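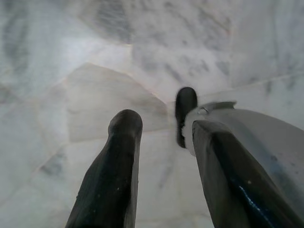

White tile with soft gray veining, the kind that shows everything and forgives little.

Living With a Pale Stone Floor

People choose a pale marble floor in a showroom, under good lighting, in clean shoes. Then they take it home and cook on top of it. I have had mine for 13 years and we have come to an understanding, mostly on its terms.

First, find out what you have. Marble and marble-look porcelain are hard to tell apart once they're down, and they want different treatment. Look for a leftover tile in the garage or under the sink. If the back is fired clay with a grid pressed into it, you own porcelain and can skip half of this page. If it's stone all the way through, keep reading and put down the lemon.

Vinegar

The internet believes vinegar cleans everything. On marble it leaves a dull patch called an etch, and no amount of wiping brings the shine back. Same goes for lemon juice, tomato sauce, wine, cola and most bathroom sprays. My own etch is the exact shape of a salad dressing bottle. I've put a plant stand over it and I don't even like the plant.

The weekly wash

Sweep first with a soft broom or a dry dust mop. Grit is what scratches, and pushing it around with a wet mop is a slow way of sanding your house. If you vacuum, switch off the beater bar.

For washing, use warm water and a small squirt of pH-neutral cleaner, less than the bottle suggests. The bottle is written by people who sell bottles. Wring the mop until your wrists complain, work backward toward the door, and change the water when it goes gray. Then dry the floor with an old towel. I do this by standing on the towel and shuffling, which counts as exercise in our house.

If the floor still looks cloudy, that's usually soap left over from the last few washes. Go over it with plain water before you buy anything.

Stains

Blot, don't wipe. Wiping gives you a larger, fainter stain and a feeling of having helped.

Oil that has soaked in needs a poultice: baking soda and water mixed to the thickness of peanut butter, spread on the spot, covered with plastic wrap and taped down overnight. Lift it off once it has dried out. Old cooking oil may take 2 or 3 rounds. My neighbor Jolán Csizmadia got seven years of butter out of hers this way, and now invites people over to stand on it.

Rust rings from plant pots and shaving cream cans are another matter. Try the poultice, then call a stone person.

Sealing

Drip a little water on the floor and go make coffee. If it's still beading when you get back, leave the sealer in the cupboard. If it has left a dark mark, it's time. Wipe on, wait as long as the label says, and buff off every bit of the extra, or you'll have a sticky floor wearing a coat of dog hair until May.

Furniture

Felt pads under every chair leg, checked now and then for embedded grit. A mat inside the door and another outside. A rug in front of the stove, preferably an ugly one, so you won't mind what lands on it.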